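Reading a Building: Notes for the Tiltden Walk
Heritage Interpretation, handout 3
Anahera Ellery, January 25, 2021

Right, these are my notes from the lecture, tidied up a bit, plus the things I forgot to say (there were a few!). Read them before we go out to the Tiltden kiln, bring them along, and scribble all over them.

Where we got to

We finished on the difference between what a building is made of and what people say about it. The Tiltden kiln is a lovely one for this. The signboard at the gate tells you it's a lime kiln. The old woman who sold me a sausage roll in the village called it the pottery. The parish map calls it Kongkaew's, after the family who leased the paddock, and says nothing at all about what went on inside. All three have some truth in them, and your job on the walk is to work out how much.

Start outside. Walk the whole way round before you go near the door, and look at the stone down low, where the rain splashes. You'll see the colour change at knee height on the river side. Write down where the change starts and stops, and don't decide yet what caused it. 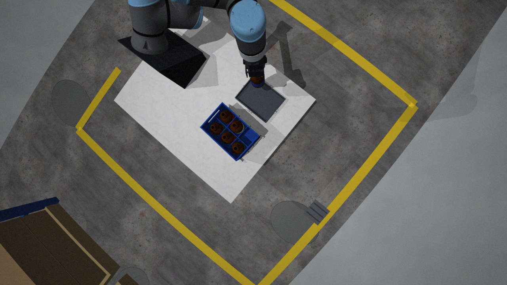
Inside the kiln

Mind your head, the arch is lower than it looks. Once you're in, stand still for a minute and let your eyes adjust. The brick lining is newer than the outer wall and was put in by the Jelis brothers when they took over the lease. You can tell their bricks by the shallow thumb mark on one face. The older lining survives only in a strip behind the flue, so bring a torch.

People always ask me how many firings it managed in a year. I've seen 495 quoted in a tourist leaflet, and I don't believe it for a second. A kiln that size needs days to load, fire and cool, so please don't put that number in your assignment unless you're using it to talk about bad sources (in which case, go for your life).
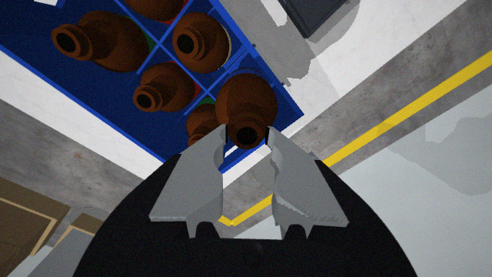
The loading shed is the long low ruin on the uphill side, and it's my favourite part of the whole site. The floor slopes toward the track, there are two doorways, and the wider one has a groove worn into its sill. Think about what had to pass through there and how it was packed. Clay jugs with short necks, each lying in its own square cell of a divided crate, take up a lot more room than the same jugs stacked loose, and that changes how wide a doorway you'd want. The Jelis account book mentions an order of 1,000 pieces going down to the wharf, though it doesn't say in how many loads. Have a go at working out a sensible answer from the shed itself. I honestly don't mind what you land on as long as you show me how you got there.

While you're up there, look back at the chimney. The top courses were rebuilt after a storm one June and the mortar is much harder than the old stuff. Harder mortar sounds like a good thing, but it pushes the damp into the stone beside it, and you can see the faces flaking away on either side of the joints. We'll come back to this when we do repairs.

What to hand in

A sketch plan of the kiln and shed, with north marked. Freehand is fine.
One page on the name you'd put on the signboard, and why.
A short list of anything you couldn't explain.

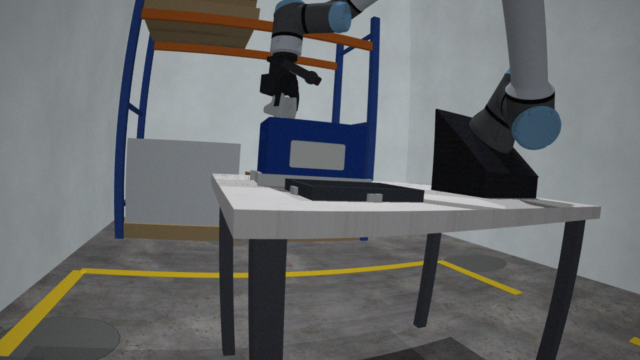 White-topped table with shallow black tray.

Reading for next time is the Pirnix chapter on industrial ruins, first half only. The second half is heavy going and we'll do it together in class. If you can't get hold of a copy, see me after the walk and I'll lend you mine, pencil marks and all.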